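Dunance Compact Camp Saw, folding, with belt sheath

Folding hand saw for camp and yard work. Blade locks open and locks closed. Cuts on the pull stroke so you are not fighting it. Good for firewood, low branches, clearing a trail, roots. Fits in a day pack, a glove box or the big pocket on most work pants.

Blade: high carbon steel, 162 mm cutting edge, hardened teeth
Handle: rubber over molded nylon, lanyard hole at the end
Lock: push button, two positions
Sheath: nylon, belt loop, snap closure
Color: green/black or orange/black. Orange is easier to find in leaves

Use on green or dry wood up to the thickness of your forearm. Bigger than that get the Cukora bow saw, it's on the same page as the hatchets. Not for metal, not for nails. Hitting a nail will take teeth off and that is not covered.

Blade is replaceable. One screw, flat head or a coin. Spare blades sold singly or in a pack of 3, please check you are ordering the Compact blade and not the Moreira one, they look alike but the hole is in a diffrent place. We get a lot of these back.

Care: wipe the sap off, a little oil on the pivot, let it dry before folding. Don't put away wet in the sheath. Sap that has set hard comes off with rubbing alcohol and an old toothbrush. 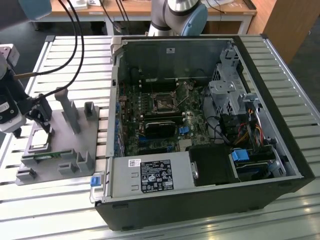
Open PC tower on the workbench, side panel off

Shipping: orders in by noon go out same day. Flat rate, free over $50. Saws can not go in carry on luggage so if your flying with it pack it in the checked bag.

Returns within 15 days, unused, in the sheath. Email Sofia Antunes in the order desk first and she will send you the label. Returns with no label sit on the shelf until we work out who they belong to.

Orange handles back in stock 21st April. Green ships now. Preorders ok, card is charged when it ships.

Reviews

Teresa Neves: Bought for a week of canoe camping. Cut all our wood with it. Button was stiff the first few times then fine.

Lourenço Prata: Good saw, sheath is so-so. Snap came loose by October. They mailed me another one no charge.

Benvinda Ramalho: Smaller than I pictured but it does the apple trees. Wish the lanyard was included.

Reply from shop: lanyards are sold seperately, see Ravusus cord, any color. 4 mm or thinner fits the hole.

Also look at: folding shovel pouch, Cukora bow saw, Dunance hatchet, sharpening files, leather work gloves M L XL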